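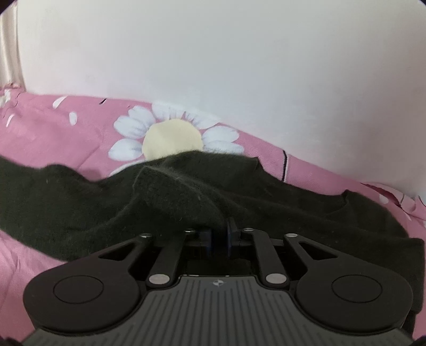

Vulley Hand Gripper – what I'd budget for

I sell these through my little shop in Gitulbridge and I use one most days too, so this page is part listing, part advice from someone who has already spent the money (some of it badly!).

The Vulley is a hand-held two-finger gripper for folks teaching robots to handle clothes and bedding. You squeeze, the fingers pinch, and you get to practice on real stuff like a fuzzy dark knit on a flowered bedsheet. Knits are where I'd start, by the way. They sag, they bunch up, and they shed lint on everything, so you find out fast if your finger pads are any good.

Price is $900 for one gripper with 2 sets of pads. Extra pads are $20 a set, and please get a few – I ran out my first August and lost days waiting on the mail. If you're planning for a team, buy one gripper per person plus a spare. Sharing sounds thrifty until everybody wants it after lunch.

Lindqvist makes a cheaper one that I carried for a while. Nice folks, but I like the Vulley better for thick fabric.

Orders ship from the Ladwood warehouse in about 15 days. School and lab purchase orders are fine, just send me the paperwork before you order so I can hold stock for you.

Prices checked March 20, 2026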